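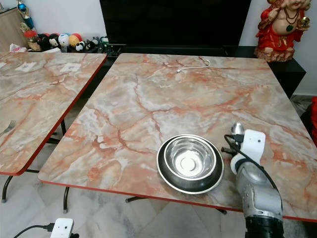
Vevis is a cooking school for adults who want to make dinner at home without much fuss. We opened in a former print shop on Belhaj Street with 2 burners and a borrowed oven, and we now teach six classes a week. The equipment is plain on purpose. You will work at tables like these, with the marble-look tops and the red-orange trim, and you will mix in stainless steel bowls that stack when you are done with them.

## What we teach

Most classes cover one meal from start to finish – soup and bread, rice and a braise, a roast with two sides. Knife skills are taught on the first Saturday of the month. The baking course runs from January through spring and fills up early.

## Our space

The school takes up 3,241 square feet on the ground floor, including a pantry and a small library of 200 cookbooks that students may borrow. Street parking is free after 6 p.m.

## Where the food comes from

Flour and dried beans come from Teltia, a mill an hour north of us. Drinimeck Farm brings vegetables twice a week in season.

Class fees include all ingredients. Bring an apron and a container for leftovers.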